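I spent most of March with Rarelgate, the simulated grasping benchmark from Bezawit Degefa's group, and I kind of love it.

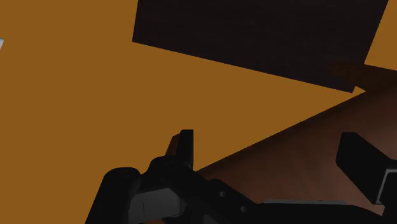

Looking past the open gripper fingers in Rarelgate.

The method scores a policy on odd furniture layouts, 1000 per run, and mine took almost 7 hours.

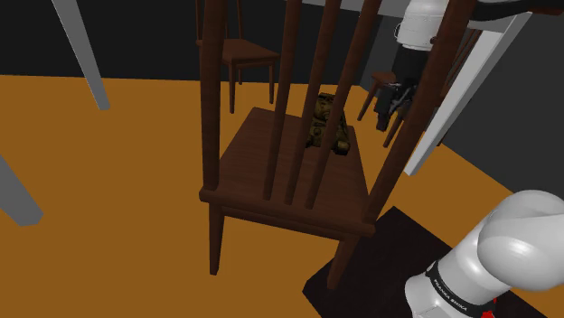 Setup is easy, but the docs skip the reset settings (grr!). The clutter is great, though, and I'd happily trade some speed for it. 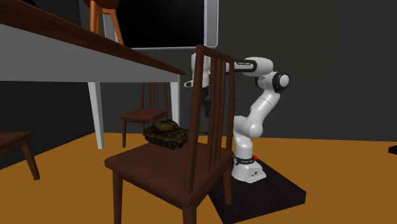 My old policy dropped five places on the leaderboard. Still keeping it installed!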